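**Bus gate on Lyimo Street - anyone else get the letter?**

**subira_m**
Letter through the door this morning. Council want a bus gate at the Sivmont end, 7 to 6, trial starting December. No cars, no vans. Drop in at the library, 2 till 6. Cant make it, at work. Anyone going?

**hillusus_hal**
Got it too. Good. The 707 takes longer to do that one street than the rest of the route.

**vanman_K**
Good for who? I deliver down there. Means going right round by Wurnance Road and thats solid already. They did one "trial" by the station and its still there.

**hillusus_hal**
Loading bay stays on the plan, look at page 2.

**vanman_K**
Loading bay for two vans. Two. Have you seen it at 7 in the morning?

**pendo.masanja**
Went at lunch. Officer was nice enough but no traffic figures for Wurnance Road, "being collated". Asked about blue badge holders, exempt but you have to apply. Forms on the desk, took a couple spare if anyone on here wants one.

**subira_m**
Yes please Pendo! For mum. Is it permanant or does she have to redo it?

**pendo.masanja**
Didnt say. Will email and ask. I'll drop it round yours.

**old_tram**
Against. Shops at that end are hanging on as it is. Nobody's getting a bus to buy a bag of compost.

**hillusus_hal**
I have. On the 707. Took ages, hence the bus gate.

**old_tram**
Fair enough. Still against. Comments have to be in writing by the way, ticking the box on the website isnt enough.

**pendo.masanja**
Yes, put your street name on it or it doesnt get counted as local.

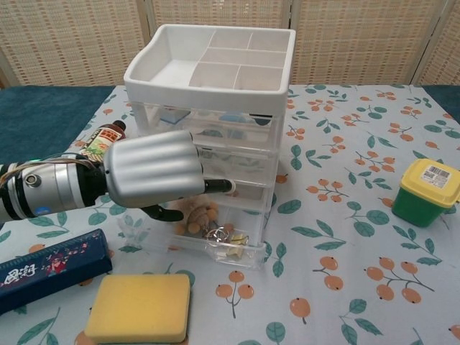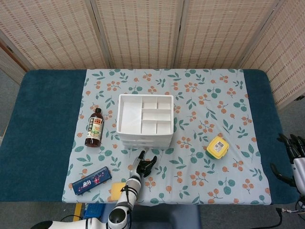
Drawer unit on the berry tablecloth, both pics. Second one shows the top tray.

**subira_m**
Perfect ta. Will write my comment tonight, against the hours, not the gate. 6 is too late for the shops.

**vanman_K**
Can live with that. 10 till 4 and I'd shut up.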